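Zostden Regional Archive
@zostdenarchive
May 18, 2020

1/ Zostden is an upland district in the north of the Brukora region. It borders Tideck to the west and the Morin valley to the south. Its administrative centre is the town of the same name. This thread sets out the main points of the district's history and old divisions.

2/ Before it was brought under a single administration, Zostden consisted of 12 communes. Each had its own assembly, its own boundary stones and its own customary law. The largest were Upper Zostden, Lower Zostden, Halm, Kessary, Oru and the Two Fords. The smaller communes were usually attached to one of these for purposes of defence.

3/ The earliest written mention is found in a monastic land register of 1056, which lists "the people above the fords" among those owing a yearly payment in wool. The register gives no names of settlements. Earlier dates quoted in some travel guides rest on a misreading of the same page.

4/ The communes of Halm and Kessary shared summer pasture under an agreement renewed every seven years. The text of the agreement survives in four copies, and the copies differ. The Kessary version grants use of the eastern spring to both parties. The Halm version does not mention the spring.

5/ Trade with Tideck passed over the Oru saddle, which was normally closed from January until the thaw. Salt, iron tools and cloth came up from the west. Cheese, hides and felt went down. Tolls were collected at the Two Fords, where the foundations of the toll house can still be visited.

6/ The dialect of Zostden is divided into an upper and a lower form. The upper form keeps an older set of counting words, used mainly for sheep. Shireen Lekota recorded speakers in 37 villages for her survey of the dialect, and her notebooks may be consulted in the reading room by appointment.
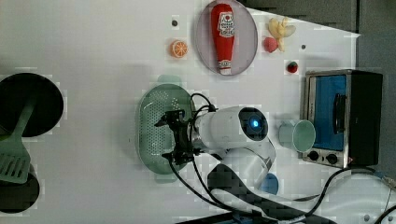

Robot arm with a black gripper over a white tabletop.

7/ The district was joined to Brukora by the Settlement of Morin, under which the communes gave up their courts but kept their grazing rights. Commune assemblies continued to meet for matters of water and pasture. Three of them still do, although their decisions now require approval by the district council.

8/ Place names changed several times after the Settlement. Kessary appears on official maps as Kesar, Kessar and New Halm, the last of these having been used for only a short period. Readers searching our catalogue are advised to try all forms. Cross-references have been added for Upper Zostden and Oru. Those for the Two Fords are in preparation.

9/ Population figures before the first full census should be treated with care. Parish lists counted hearths, and a hearth could mean one couple or three generations. The commune of Oru is thought to have had roughly 500 inhabitants at the time of the Settlement. No reliable figure exists for Kessary.

10/ A correction to our earlier thread on boundary stones: the stone at the Oru saddle bears the mark of Lower Zostden, and the one beside the chapel road bears that of Halm. The two were given in reverse order. We thank Johanna Ruchti for pointing this out.

11/ Enquiries about the commune records should be sent in writing to the reading room, stating the commune and the period concerned. Copies of the pasture agreement can be supplied. The monastic register is held in Brukora, and requests to see it must be made there.

We use cookies to remember your settings and to measure visits to this page. Accept all | Manage preferences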